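Speaker notes — Tangen workshop, August 2021
Folke Myklebust, Flirgate group
Talk title: Labelling contact phases in two-arm kitchen tasks

Slide 1. Title
Give name and group. Mention that the Zidum labelling tool was written by Boteler and that questions on its internals should go there. Do not read out the abstract.

Slide 2. The problem
Policies trained on demonstrations of long tasks tend to fail at the same points: where a tool first meets the material, and where it leaves it. Free motion in between is easy. A uniform loss over time steps gives most of its weight to the easy part, as free motion takes up most of a recording.
We ask a narrow question. If we mark the contact phases and sample them more often in training, does the policy improve with no other change?

Slide 3. Data
2,496 demonstrations after filtering, from 3,000 recorded. Filtering removed recordings with dropped frames or a missing joint log. Failed attempts were kept and marked as failures. Say this clearly; it was misunderstood in June.
The task family is serving: scoop from one container, place into another. Loose solids only. Liquids are left for later work.

Slide 4. Work at hand
Leave this up for a while. The point to make is that the phase label belongs to the arm and its tool together. The left arm holds the ladle and is in the contact phase. The right arm is open and above the table, so it carries the free label at the same time step. A single label for the whole robot would be wrong for one of the two arms. 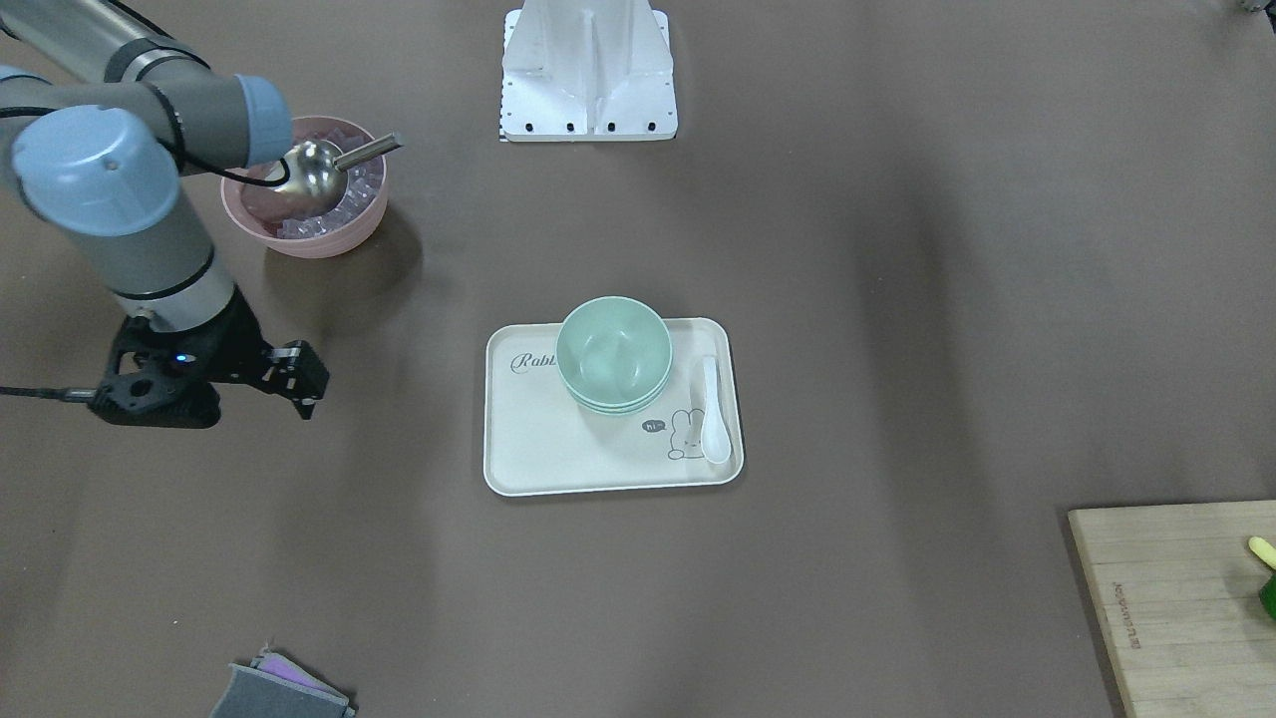
Slide 4: Left arm with the ladle in the ice, right gripper open. Stacked bowls and soup spoon on the tray.

Ice is a hard case for us. The cubes are translucent, which makes depth readings poor, and they shift when pushed. Wrist force is the more useful signal.

Slide 5. Method
Labels come from a threshold on wrist force, then a short smoothing window, then a human check in Zidum. The checker can move a boundary but cannot add a phase.
Sampling weight for contact steps is 2. Higher weights made free motion jerky — show the plot only if asked.
Network, optimiser and training length are the same for both conditions.

Slide 6. Results
2,000 evaluation trials, split evenly between baseline and weighted sampling. Start positions were matched across conditions.
Weighted sampling gave fewer empty scoops. Most of the gain is at tool entry. Tool exit improved less, and spills on the way to the target did not change in any way we would defend.
Point to the error bars before someone else does.

Slide 7. Limits
One robot type, one lab. The force threshold was set by hand for each tool. Labels for the free arm are cheap but add little when that arm does nothing for most of a recording.

Slide 8. Next
Learn the threshold from data. Try handovers, where both arms are in contact with one object and the per-arm label gets harder to define.

If time runs short, skip slide 7 and cover the threshold point in questions.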